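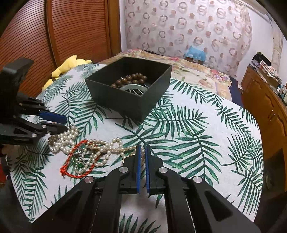 Storncombe asked in the last round whether the paypoint check has to be finished before the first household is called. Yes. Items 1 to 5 are closed before opening; the rest are filled in during payment.

Paypoint Inspection Checklist, Household Grant Program
January
By the Field Monitoring Desk

1. Beneficiary list printed and stamped. Yes. 51 households, matches the register.
2. Payment agent's float confirmed in writing. Yes. Rulov slip attached.
3. Card readers charged and tested. Partly. 2 readers failed the first test and passed after restart.
4. Exits clear, queue rope in place. Yes.
5. Fee notice posted at eye level. No. Posted at 8:20, after opening. Repeat finding at Worku.
6. Separate line for elderly and disabled recipients. Yes. Seating for 20.
7. Complaint forms available. Yes. Skustano hotline number on the form is out of date; reprint.
8. Unpaid balances reconciled and signed by agent and monitor. Pending. Agent's copy not received at closing.

Item 5 is to be rechecked at the next payment.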